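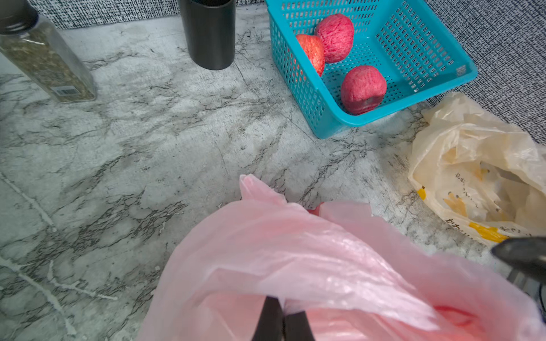 The group met at 10.30 in the ground floor office at Otard Court to continue work on the specification for the kitchen replacement programme. The minutes of the June meeting were agreed with one correction: the programme covers 36 flats. The worktop finish had been held over. Plain white was ruled out on the grounds that small chips and knife marks show up on it. A pale marble pattern with dark grey branching veins, on which dried herbs and a turquoise basket still stand out clearly, was preferred to the dark granite pattern. Agreed: marble pattern throughout, with no choice of finish offered at individual flats.

1. Worktop dimensions
The draft gave a finished depth of 600 mm. Mokik has since reported that the clear depth between the rear service duct and the door architrave is 597 mm in the end flats. Trimming on site was discussed and rejected, as the cut edge would fall on the wall side and be difficult to seal once the cabinets are in. Agreed: all tops to be cut before delivery to suit the smaller dimension. The revised drawing is to show the sealant joint at full size.

2. Base units
Ibarra submitted two carcass options. Option A has a fixed shelf and a full-height door. Option B has a drawer pack with a clear internal width of 368 mm. Tenants' comments from the previous round favoured drawers for dry goods and pans. Option B costs more per unit but removes the need for the separate cutlery insert. Agreed: Option B to the left of the sink, Option A elsewhere. Handles to be the same on both.
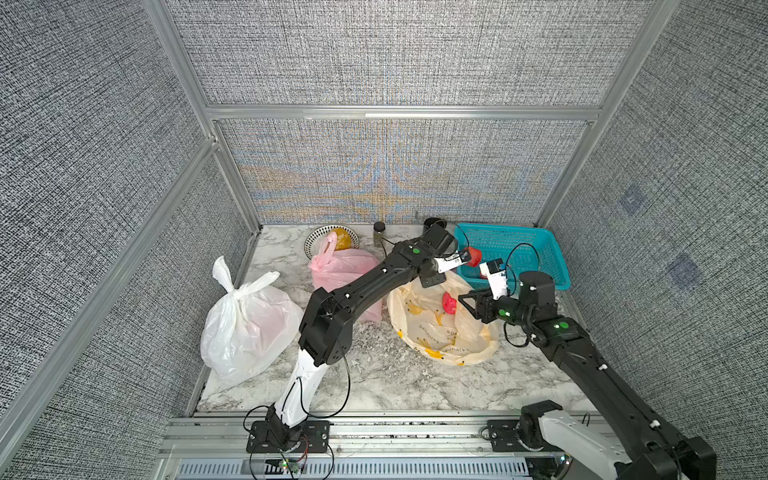 The question of soft-close runners was raised. Ibarra's price includes them. The maintenance team asked that the runners be a type that can be changed without taking off the worktop. Ibarra to confirm in writing before the order is placed.

3. Sockets and lighting
The existing ring circuit will be kept. Two double sockets will be added above the worktop, with the cooker switch moved clear of the hob. The electrical drawing still shows the old position and is to be reissued. Under-cupboard lighting was priced separately and is not included at this stage.

4. Waste and recycling
The space under the sink will take a food caddy and one recycling bin. The pull-out unit in the draft fouls the trap and has been deleted. A hook on the inside of the door was suggested for carrier bags.

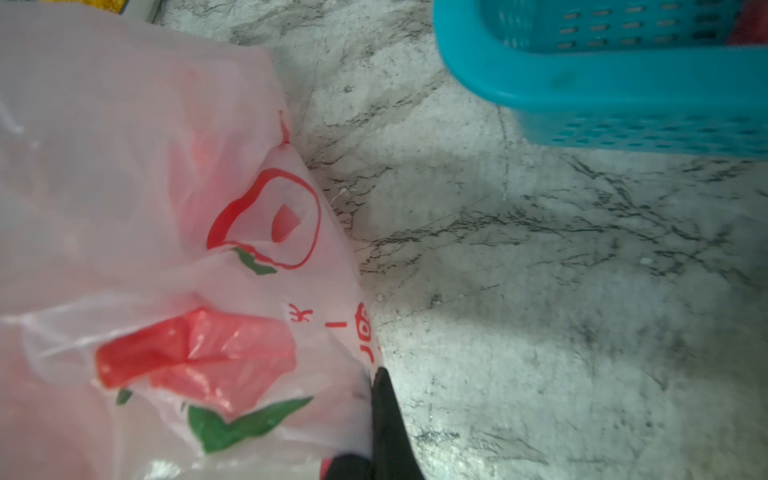 The hook was accepted, subject to the hinge supplier confirming the door weight. Mokik noted that the stop valve must remain within reach with both bins in place. A check on this will be added to the handover sheet for each flat.

5. Order of work
Joda will carry out strip-out and making good. Mokik will follow with first-fix plumbing. The time allowed per flat is 3 working days, excluding decoration. The temporary kitchen on the first floor must be commissioned before any flat is handed over.

Actions
Mokik: reissue worktop drawing and electrical drawing.
Ibarra: written confirmation on runners; revised price for Option B.
Joda: strip-out sequence, floor by floor.

The meeting closed at 12.05.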